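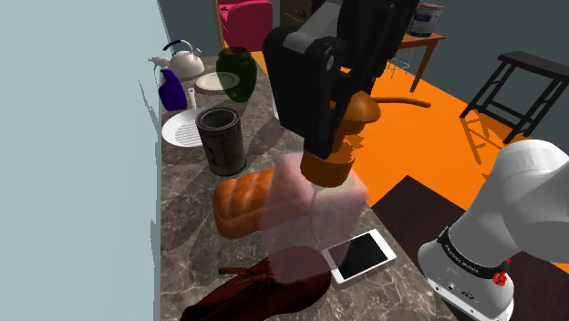
Scoring is the cutting of raw bread dough just before it goes into the oven, and it's the part of baking I get asked about more than any other. A baker draws a blade across the top of the loaf, the dough opens along the cut as it swells, and the opened part bakes into a raised seam or a set of ridges. You can see the sort of thing I mean on the loaf lying on the gray marble counter, with its ridged, scored top crust in a nice orange-brown. The cuts are also called slashes, and in some older books "docks," although docking properly means poking holes (more on that below). In my part of the world people mostly say "the slash" for the cut and "the ear" for the flap of crust that lifts up beside it.

Baking Notes > Bread > Shaping and Finishing > Scoring
By Cinzia Guerra, May
6 min read

What the cut does

Dough goes into a hot oven full of gas, and in the first ten minutes or so it grows fast. Bakers call this oven spring. The gas that's already in the bubbles expands, the yeast has a last frantic burst before the heat kills it, and some of the water turns to steam and pushes too. Meanwhile the outside is drying and getting stiff. If you haven't given the loaf a weak spot it will find its own, usually low down on one side or along the seam where you closed it up, and you get what my aunt used to call a frog mouth.

A cut puts the weak spot where you'd like it. It also changes the shape of the loaf quite a lot! One long cut down the middle lets a loaf spread sideways, and several short ones across it will keep it rounder and stop it from flattening. I was baking for years before I noticed that my loaves came out low on the days I got carried away with the blade.

Steam matters here as well. A moist surface stays stretchy for longer, so the cut keeps opening, and a dry oven sets the crust before the loaf has finished growing. At home I bake in a lidded pot for the first twenty minutes and take the lid off after that.

Tools

The usual tool is a lame (say "lahm," it's French for blade), a razor blade on a stick. Some hold the blade flat and some bend it into a curve, and the curved kind is better for raising an ear. I've used a Cluro handle for a long time now, one of the plain ones with a screw at the end, and I like it, though it's a pain to take apart with floury fingers. A bare razor blade held carefully works fine. So does a small serrated knife, and I'd steer most beginners toward that one, as it doesn't drag so badly on a wet dough.

Scissors deserve a mention. You snip down the back of the loaf at a low angle and get a row of points like a hedgehog or, if you fold them left and right, a wheat stalk. Children love making these and they're very hard to get wrong.

Blades go dull much sooner than you'd think. Acidic dough seems to be especially rough on them. I turn mine around after a few loaves and throw it out when the cut starts to look fuzzy.

Angle and depth

For an ear, hold the blade low, nearly lying on the dough, and cut a shallow flap just off center. For a pattern of leaves or a cross, hold it straight up and down. Depth is harder to put into words. A quarter inch is the figure most books give, and it's a decent place to start, but dough that has risen a long time wants a shallower cut (it's fragile, and a deep one will let it sag) and dough that's a bit young wants a deeper one.

Cold dough is much easier to cut. If you've only ever scored a warm, wobbly loaf straight off the counter, try leaving the shaped dough in the fridge overnight and cutting it the minute it comes out. The skin is firm and the blade slides through like it's going through cheese.

Go quickly. A slow hand makes a ragged line.

Common patterns

The single slash is used for oval loaves, and it's what I do on a busy morning. The cross is the easiest pattern on a round loaf and opens evenly, which is handy if your shaping is a little lopsided. The square, four cuts that don't quite meet at the corners, gives a lid of crust on top that I always end up tearing off and eating first. Baguettes get a run of long cuts that overlap by about a third, each running nearly lengthwise. People tend to cut them straight across and then wonder why the result looks like a caterpillar.

Rye breads with very little wheat in them are often left uncut. They don't spring much, and the natural cracking on top is thought of as part of their looks. Docking, with a fork or a spiked roller, is for flatbreads and crackers, where the aim is to keep the thing from puffing at all.

Fine decorative scoring (feathers, ferns, little stars) is mostly surface work. The artist dusts the loaf with flour or rice flour so the lines show up pale against dark, and then makes one deeper cut somewhere to take the expansion. Without that deeper cut the drawing splits down the middle. Abhishek Awasthi, who taught me the fern, put his on the side where it couldn't be seen from the front of the shelf.

Marks of ownership

Cuts have also been used to tell loaves apart. Where households shared an oven, each had its own mark, cut or stamped, so that the right bread went home with the right people. In Gilwood, where I grew up, the old Bianchini bakery kept a book of them, with 129 different marks drawn in pencil, a lot of them variations on a cross with a tick added to one arm. My grandmother's was two lines and a dot. I still put it on the Christmas bread.

The shop itself used marks to tell its doughs apart: one slash for white, two for half whole wheat, three for the walnut. The standard loaf there was scaled at 454 grams, an even pound, and the big Saturday-style round for large families was 1,237 grams of dough, a number I've never been able to get an explanation for.

See also: oven spring; proofing baskets; the Prileven loaf (a braided bread that isn't scored at all); crust and steam.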